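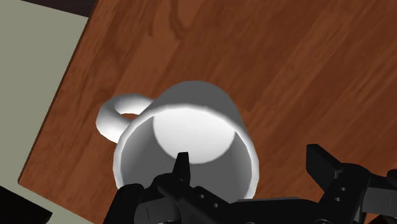

How does a robot learn to pick up a mug?

Science Corner > Robots > Big Questions

13/01/2026
By Unathi Ngubane

Go and pick up a mug. (An empty one please, and not your gran's favourite.) How long did it take you to think about it? I bet you didn't think about it at all! Your hand just went out and did it.

Now imagine you've never seen a mug. You don't know which bit is the handle, or that the middle is hollow. You've only got two fingers and you can't feel anything with them. That's pretty much how a robot starts out, and I've spent the last few months with a team in Drimadville who are teaching one to do better. I write down the results and argue about them at lunch.

Practising in a pretend world

Our robot does most of its practice inside a computer. We call that a simulation, which is a big word for a pretend world with rules. It's a bit like a video game – if you let go of something in the game, it falls, and if you bump something, it slides.

The white mug and the black gripper at the top of the page both live in there. So does the brown table with all its lovely wood streaks. Have a close look at the rim of the mug. It isn't perfectly round, is it? It's made of short, nearly straight bits joined together in a ring. Computers very often draw curves like that, and once you've spotted it you'll see it in games too.

Why bother with pretend mugs? Well, real ones smash. Real robots are slow as well, and somebody has to put the mug back after every single go. In the computer we press one key and everything jumps back to where it started. We can even run lots of copies at the same time, all day and all night, while I'm at home eating toast.

Where do the fingers go?

There's more than one way to grab a mug. You could squeeze it round its fat middle, or hook the handle. Our project, which is called Clandetti, looks at a third way – pinching the rim. One finger goes down on the inside, the other goes down on the outside, and then they close on the wall of the mug like a clothes peg.

Up at the top you can see the fingers spread wide, with one over the mug's open mouth and the other over the table on the right. The tricky part is the bit in between. If the fingers are too far left or right, they'll both end up on the same side of the wall and pinch nothing but air! If they're too low, they'll bash into the table.

So how does it learn?

By having a go, and then getting a score. If the mug comes up off the table and stays up, that's a point. If it falls, tips over or never moves, no point. The robot's program changes itself a tiny bit after each batch of tries and does more of whatever earned points. You learned to ride a bike in much the same way, only with more plasters.

But there's a problem, and Marthinus Naidoo on our team worried about it for ages. Suppose you only ever practised catching with one yellow tennis ball, in one garden, on sunny days. Would you be any good with a red ball in the rain? Maybe not!

So we made two robots' worth of practice. Robot brain A practised with one mug in one spot. Robot brain B had everything jumbled up each time. The mug moved about, the handle pointed in different directions, and the light and the colours changed. Sometimes we made the mug a bit more slippery too. Scientists call this domain randomisation. We call it the jumble.

What we found out

First we gave both brains a test inside the computer, with the one mug in its one spot. They each had 200 tries. Brain A got 192 right. Brain B got fewer than that, and I was a bit grumpy about it, because the jumble was my favourite.

Then came the real test, on a real robot with a real mug. They had 50 tries each. Brain A managed 20. Brain B beat it easily, and it kept going when Reshma Mofokeng switched half the lights off.

Brain A had got brilliant at one puzzle. Brain B had found it harder all the way through, but it had met so many odd-looking mugs that a real one was just one more.

Are we finished? No way. We only used one real mug, so we can't say what would happen with your mug, or a teacup, or a mug full of hot chocolate. We're starting on cups with very thin walls in March.

Try it at home

Make a gripper out of your thumb and one finger. Shut one eye and try to lift a plastic cup by its rim, one finger in and one out. Now get someone to move the cup while your eyes are closed, then open one eye and go again. Keep score. Do you get better if the cup moves every time, or if it stays put while you practise?

Comments

Ayanda Shabalala: My class did the cup thing and we got 12 each out of 20 with one eye!! Then we tried it with oven gloves and it was terrible.

Prestano: does the robot know its a mug or does it just know where to pinch

Unathi Ngubane: Good question, Prestano. Just where to pinch. It has no idea what tea is.

Lungile Baloyi: My son wants to know if the pretend mug can break.

Unathi Ngubane: Not ours! We never gave it a rule for breaking, so it would just bounce or roll about.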